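From the Simulation Bench: The Grip That Wouldn't Let Go

By Nives Cirillo

Several of you stopped me in the hallway in December to ask why the kitchen task had gone quiet, and I kept promising a proper answer in the newsletter. I'm sorry it has taken me this long! It is a slightly embarrassing story, but I think it's a useful one, and Stijn Cuypers, who did most of the digging, has kindly agreed to let me tell it with his mistakes included as long as I include mine.

For those who are new, the kitchen task is the two-armed one we run in Lirnix, our simulator, before anything goes near the real arms in the Bendarano lab. The robot picks up a piece of fruit with one hand, brings it to the cutting board and puts it down. We must have looked at that counter for so many hours by now that I could draw the marble from memory. It's a simple enough job on paper, and it had been going so well that we had started planning the move to hardware.

Then we ran an overnight batch of 600 trials, and I came in with my coffee to find that 68 of them had ended in a fault. Every one of those faults was the same. The hand carried the fruit to the board, the controller reported that the hand had opened, and the fingers stayed shut. The arm then backed away as if all was well and took the fruit along with it. In a few of the worst runs it went straight on to the next part of the routine and pressed its closed fist, fruit and all, into the countertop until the force limit tripped.

My first reaction, I have to confess, was to blame the physics. We had changed the contact settings only a week before, and a soft round object squeezed by several fingers is exactly the sort of thing that gives a simulator trouble. I spent the better part of two days making the fruit stiffer, then softer, then more slippery, and I was quite sure of myself the whole time. Some of those changes made the failures rarer, and that only encouraged me. (Please do remind me of this the next time I say I have a feeling about something.)

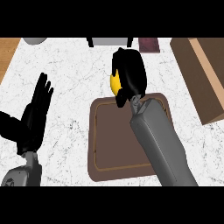 Stijn, meanwhile, had gone about it in a more patient way. He went through the logs of all 68 failed runs and lined them up by the time between the "arrived" signal and the "open" command. In the good runs there was always a comfortable gap. In the bad ones, the open command had been sent while the wrist was still settling, and the hand's own driver - the Hullent module, which we have used for ages without a thought - was refusing it. A refused command should come back as an error. What came back was a plain acknowledgment that the message had been received, and our code had been reading that acknowledgment as "the hand is open" all along.

So the fruit had nothing to do with it, and neither did the contact settings. My stiffer fruit had simply changed how long the wrist took to settle. I took that news with as much grace as I could manage and bought Stijn lunch.

What bothered us both afterward was the safety side of it. A simulated fist pushing into a simulated counter hurts no one, but the same code was already loaded on the Visser cell downstairs, where people reach in between runs to reset the objects. An arm that believes its hand is open and empty will make decisions on that belief, and we didn't like where that line of thought was heading. We took the cell out of service the same afternoon, and I want to thank everybody who had bookings on it for being so understanding about a delay that came with very little explanation.

The repair itself is small. The controller now reads the finger positions before it moves on, and it won't retreat from the board until they show the hand open. If that doesn't happen within the time allowed, both arms hold still and the run is stopped with a message that says what went wrong in ordinary words. Stijn also added a test that refuses the open command on purpose, and we ran it 116 times with different delays. The arms held still every time, and I will admit to watching a good many of those runs in person with my fingers crossed.

The Visser cell is back on the booking sheet at reduced speed, and it will stay at reduced speed until we have been through the other places where our code treats an acknowledgment as proof. We've found two so far, both in the tool changer. If you have written anything that talks to a Hullent hand, please look through it this week, and come and find Stijn or me at the bench if you'd like a second pair of eyes. We are usually there until six, and there is generally cake.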